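Home | Kitchen | Workshop | Garden | Contact
2 min read

Denine Drawer Mat, 300 mm roll

We love this mat! Lay it in a drawer and your spoons, chisels or seed tins stay where you left them, even when somebody slams it shut.

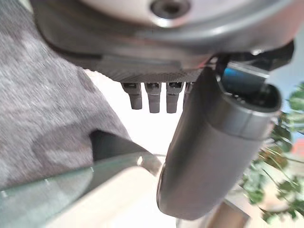
Grip comes from the weave, and Faston have made it a little deeper this year. A cross-hatched surface, like the dark plate above those grey pins, gives small things plenty of edges to catch on. Cut it with kitchen scissors.

Washes at 35 degrees and dries flat overnight.
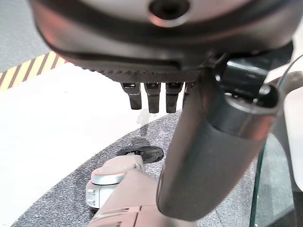 Antonina Kushnir wrote in April that hers had gone under a bread board as well, and she wants a wider roll.

Contact Faston | © Faston | Back to top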